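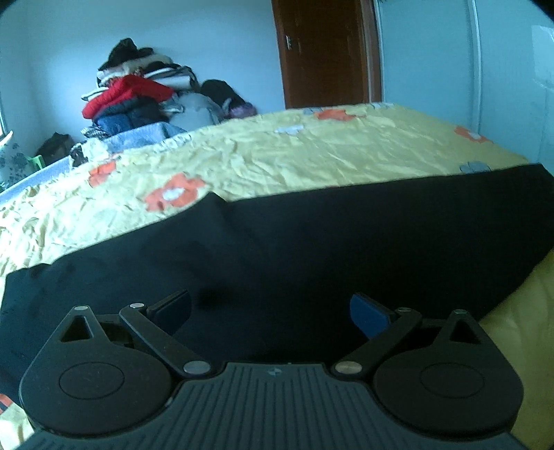

Page last changed: August 1, 2022

Boslow Black Flat Cloth
Item 596
Household textiles > Covers and cloths > Plain

General

The Boslow Black is a large, plain, single-layer cloth sold for use as a bed throw, a dust cover, a backing cloth for sorting and folding, and a liner under items stored on a bed or table. It is woven for Boslow at the Forkville mill and finished, cut and hemmed at the same site. It has no print, no border stripe and no right or wrong side.

The cloth is shown spread over a yellow floral bed covering. This is a common use: a patterned covering stays on the bed and the plain cloth goes over it during the day or while clothes are being sorted. Black was chosen for the first run because it does not let a print show through. The cloth can be laid square to the bed or on the diagonal. On the diagonal it covers the middle of the bed and leaves parts of the covering beneath exposed.

Construction

Weave: plain, medium weight
Fiber: cotton
Color: black, piece dyed
Hem: double turned, lockstitched, black thread
Corners: folded square, not mitered
Label: sewn into the hem at one corner, can be cut out
Lining: none
Backing: none

The thread in the hem is the same fiber as the cloth and takes the dye at the same rate. Hems on the earlier run were sewn with polyester thread, which stayed darker than the cloth after repeated washing. Cloths from that run carry a white label. Current stock has a gray label.

Appearance in use

Black cloth reads differently according to the light and the lie of the fabric. Lit from the side, the surface can take on a slight bluish sheen, and soft creases become visible. With less light on it, the same cloth looks almost solid black and the creases disappear. This is a property of the dye and the weave and is not a shade fault. Two areas of one cloth can look like different blacks at the same moment. Turn the cloth end for end before reporting a color difference. If the lighter area stays in the same part of the room, the cause is the light.

Small folds and raised places along the edge are normal in a cloth that has been spread by hand and not pressed. The hem is slightly stiffer than the field of the cloth and tends to stand up where it crosses a soft surface. Pressing the hem alone, with the field left unpressed, removes most of this.

The cloth has no elastic, ties or grip strips. On a smooth covering such as satin it will move. On a quilted or brushed covering it holds its place well enough for folding work.

Sizes

The cloth is supplied in 2 sizes.

Standard – fits over the top of a twin or full bed, with no allowance for a drop at the sides
Large – fits over the top of a queen or king bed, with a short drop at the sides

Sizes are nominal and refer to the finished cloth before washing. Cotton of this weight shrinks in the first wash, more in length than in width. Buyers who need full coverage of a queen bed after washing should order Large. Standard is not recommended for that purpose, even where the unwashed cloth appears to fit.

Other lengths can be cut from the roll. See Rathjen Roll Goods, below.

Before first use

Wash the cloth once, alone, in cold water. Black piece-dyed cotton carries loose dye from the finishing process, and some of it will come off on pale fabric if the two are left in contact under pressure or while damp. Yellow, cream and white bed coverings are the most likely to show it. Wash a second time if the rinse water is still gray.

Do not lay an unwashed cloth over a damp covering. Do not iron the cloth in place on the bed.

Care

Machine wash cold, inside a full load of dark items.
Do not bleach. Do not use detergent with optical brightener.
Tumble dry low or line dry in shade. Remove while the hem is still slightly damp if the cloth is to be pressed.
Iron medium. High heat produces a shine on black cotton that does not wash out.
Dry cleaning is possible but not needed.

Lint shows on this cloth more than on any other color in the line. Shake it outdoors and go over it with a lint roller or a dry rubber glove. Fabric softener reduces static but leaves a film that holds dust, and the mill advises against it.

Fold with the creases in a different place each time if the cloth is stored for long periods. Black cotton left on one fold line wears gray there first.

Use as a sorting surface

Light clothing, socks and white linens are easy to see against the cloth. Dark clothing is not, and for loads of navy, charcoal and black the Anham Natural (same weave, undyed) is the better choice. Many laundry rooms keep one of each.

When sorting on a bed, spread the cloth so that it extends past the working area on all sides. Buttons and small items that roll off the cloth onto a printed covering are hard to find again. The cloth can be gathered by its corners to carry a folded load, but the hem is not reinforced for this and heavy loads of towels should be moved in a basket.

Use as a dust cover

The weave stops household dust and pet hair. It does not stop plaster dust, paint or water. For decorating work use a drop cloth.

The cloth gives useful protection against fading on coverings left near a window. Its own color will fade in that position. Expect a brown cast on the exposed side after a long period in direct sun, and turn the cloth over at intervals so that both sides wear alike.

Packing

Cloths are packed flat-folded in a paper band, 4 to a carton for both sizes. Single cloths are shipped in a mailing bag and arrive with fold lines, which come out in the first wash. Cartons are marked with the item number and size on one end only – stack with that end outward.

Stock at last count was 1,662 cloths, both sizes combined. Cartons are not broken for trade orders.

Related items

Anham Natural Flat Cloth – undyed, same sizes and hem
Rathjen Roll Goods, Black – unhemmed, cut to length, no returns on cut pieces
Boslow Corner Clips – spring clips for holding a flat cloth to a mattress edge, sold by the set

Returns

Unwashed cloths in the paper band can be returned for exchange or credit. Washed cloths are accepted only for faults in weaving or sewing. Shrinkage in the first wash, loose dye and changes of sheen with the light are described on this page and are not treated as faults. Send the gray or white label with any claim, or a note of its color if it has been cut out.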